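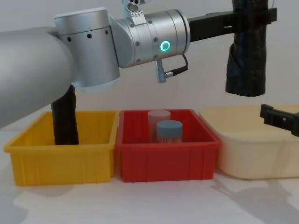
Three plastic storage bins in a row on a white tabletop, the yellow one a shallow tray with a flared rim and a ribbed front wall.

The Shallow Bin
How a plain plastic tray ended up organizing the bench
By Florêncio Valente

Most storage advice starts with a cabinet. Cengiz Yaman starts with the height of a bin wall. He lays out sorting benches for Odmont, a small firm that repairs and resells kitchen equipment, and he measures walls before he looks at color, price or lid.

A deep bin holds more per square inch of table. It also hides its contents. Anything below the top layer has to be found by touch or by emptying the bin, and both take time. In a shallow open bin the whole contents can be read from a standing position. Yaman's rule for a working surface is that an item should never have more than one other item on top of it. Deep bins go on the shelf, with a label.

The rim matters next. A flared rim gives the fingers something to lift against and stiffens the upper edge, where a thin wall would otherwise bow under load. The cost is width. Bins with wide rims can't stand wall to wall, and on a narrow table the rims alone can use up the space of a small tray. Anyone planning a row should measure across the rim. Catalogs often quote the inside dimension, and the Odmont bench was planned from one of those. The last bin hung over the end for most of March.

Ribs do similar work lower down. A vertical rib molded into a wall lets the maker use less plastic for the same stiffness, and it keeps nested bins from sticking together by suction. The drawback is cleaning. Flour, dust and label glue collect in the corners of the ribs, and a flat sponge passes straight over them. Odmont uses a bottle brush.

Color is the part people argue over. Yaman assigns it by status. Yellow is for items not yet looked at. Cream is for items that have passed and can be put away. A third color takes everything waiting on a decision or a missing part. He tried assigning color by type of item for a while, with one color for lids and another for handles, and dropped it when the types outnumbered the colors on sale.

Pale bins have one practical advantage: small dark parts such as screws and rubber feet show up against them. Small white parts vanish. For those, a sheet of dark paper in the bottom does the job, and it can be thrown out when it gets greasy.

The surface underneath affects the result more than expected. A smooth tabletop lets a light bin slide when something is dropped in from the side, and the row slowly drifts out of line. A strip of shelf liner stops this. So does weight, but an unsorted bin is heaviest at the beginning of a shift and lightest at the end, so the drift tends to show up in the afternoon.

Order along the table should follow the direction of work. At Odmont this runs left to right, with incoming items on the left. The distance between the first bin and the last is kept to what one person can reach without stepping. A step adds little to a single item. Over a batch of 1000 it adds up to a long walk.

Two products came up repeatedly in our conversations. The Grornon tray is the stiffer one, with a rim that survives being dropped. The Nair is cheaper and nests better: a stack of 20 takes up less shelf than Yaman had set aside for it. He has bought 70 bins so far and thrown out 8, all of them cracked at a corner.

For a home kitchen or garage the same layout works with fewer rules. Three bins are enough for one drawer's worth of clutter. Empty the drawer into the first, sort into the other two, and wipe the drawer while it is bare. The middle bin should be cleared before the next drawer is opened. Yaman's own is in his hallway, and it currently holds four keys and a hinge.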